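**Skilport laundry, Idmont site. Monthly check of the robot loading cell, 8 August 2026**

- [x] Emergency stop, both buttons tested. OK
- [x] Cables of the arms: no cuts found. They hang low, please keep your feet away from them
- [ ] Floor line for people. Paint is worn, to be repeated
- [x] Staff trained for restart: 14 of 27
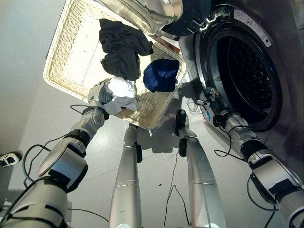 *Loading position, basket and front-loading machine.*

Comment: before March, each of us bent to the machines all the shift. Now we mostly sort and watch. The back hurts less, but the eyes are more tired, so I ask for a change of post every 2 hours.

- [x] Pockets emptied by hand before the basket goes to the robot
- [ ] Fleece and mesh sorted apart. Not done on the late shift 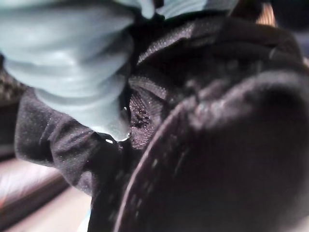

T. Tapia

Mixed textiles are still our main reason for stops. The counter shows 2,575 picks for this period and most stops came with thin or fuzzy cloth. Sorting is now a real job and it should be written in the shift plan as one.

- [x] Gripper fingers cleaned and checked for sharp edges
- [x] Drum is still before any hand goes in
- [ ] Sign "Do not help the robot" at the top-loader. Ordered from Steten, not arrived

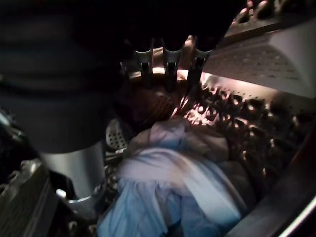 Late shift wrote under this point that the sign alone will not be enough: when the work is behind, people reach in to save time, and they would like one person per shift who may say "we wait".

I agree with this. Open until the next check.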